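November, quarter past nine at night
By Orestis Lambrakis

I have finally cracked my grandmother's quince spoon sweet and I'm so pleased with myself I can hardly sit down to write this!

Lambros Makris rang at lunch to say his tree had gone mad again and would I please come and take some away. I came home with two carrier bags and the whole car smelling of them. Quinces are hard little brutes. It took me most of the afternoon to peel and core them, and my thumb is sore from the knife, but I put the radio on and had a lovely time.

Last year I grated them and got a sort of orange sludge. Yiayia always cut hers into matchsticks, thin as you can bear, and dropped them straight into water with lemon. I'd forgotten the lemon completely. Then sugar, a stick of cinnamon, two leaves of the scented geranium from the back step, and a very low flame. 54 minutes by the kitchen clock before the colour turned - and then it went all at once, from pale straw to that deep pink I remember from her shelf in Karras. I shouted. The cat left.

The syrup is a touch thin. I think I lost my nerve and took it off early. Next time I'll trust the saucer test and give it 62, or however long it wants. I also want to try a handful of blanched almonds at the end, which Lambros swears by (his mother's trick, apparently).

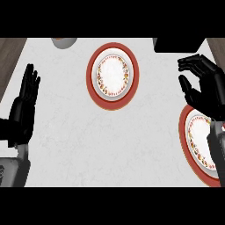

2 min read

Six jars are cooling by the window and I keep going back to look at them. One is for Lambros, obviously, and one for my sister if the post can be trusted with glass. I've been thinking about how to serve it on her name day. Yiayia used tiny glass dishes and cold water, but I'm very taken with a white plate on a red charger, with the pink sitting in the middle of all that white. Must find my small spoons.

Peel is saved in a bowl for jelly. Tomorrow!

Comments

fennelseed: Geranium leaf! My aunt did this too, I'd clean forgotten. Off to find mine under the dead tomatoes.

Lambros M: You left your scarf here. Also more quinces have fallen. Come back.

Nell: Does it work with pears?

Recent entries
The great olive jar disaster
Walking up to Karras in the rain
Mending the blue coat
A good week for soup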